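The Trasow Inventory has 139 statements in it, and I was on the seventeenth when I started lying.

I hadn't planned to. I'd gone up to Virnness on the early bus in my interview shoes, with a cheese roll in my bag, fully intending to be myself. Rosser wanted someone for the bookings office, two weeks' trial and then permanent if they liked you, and the letter said there would be "a brief personality questionnaire", which I took to mean ten minutes and a cup of tea. There was tea, to be fair.

Statement 17 was: I sometimes feel that I have let people down. Strongly agree, agree, neither, disagree, strongly disagree. Well, I'd let my sister down that very morning over the dog. But would you want a person in bookings who goes about letting people down? I wouldn't! So I put disagree, and then I had to remember I was somebody who disagreed with that, because I'd heard these things ask you the same question twice to see if you wobble.
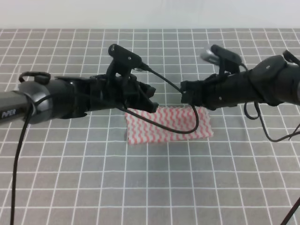
It's three times, Osian Prosser told me afterwards, and they don't much mind if you wobble, they mind if you don't. Somebody who gives exactly the same answer to everything gets a little mark in the margin. He'd sat it in November, the year before, and come out as "guarded". He seemed quite proud of it.

I didn't know any of that at the time, so on I went, building this woman. She never lost her temper (62). She had never once taken a biro home from work (80). She liked parties, but she also liked quiet evenings, and I remember getting in a terrible state over which she liked more, and chewing my pencil, and thinking she was probably a bit dull if it came to it. By the nineties I'd begun to dislike her. She loved meeting new people and always finished what she started, and she had no opinion at all about whether her father had been strict.

Mine was, as it happens. Strict about shoes, and about gates, and about saying sorry in a proper voice. I sat there with the pencil over "neither" and I could hear him asking who'd left the top field open. 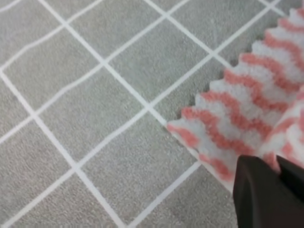
So I rubbed it out and put strongly agree. Then I went back to 17 and rubbed that out too, and the biros, and the temper, and by then the paper had gone thin and grey and you could nearly see the table through it. The woman in charge said five minutes. I did the last page in a gallop with the first thing that came into my head - I've no idea what I told them about heights.

She collected the papers and held mine up by the corner.

"You've had a few second thoughts," she said.

"I had somebody else in mind to begin with," I said.

She wrote something down. I asked if that was part of the test and she said no, it was her shopping, she'd just remembered onions.

I ate my cheese roll at the bus stop with my shoes off. The letter came from Rosser nine days later, and I put it behind the clock and went to walk my sister's dog.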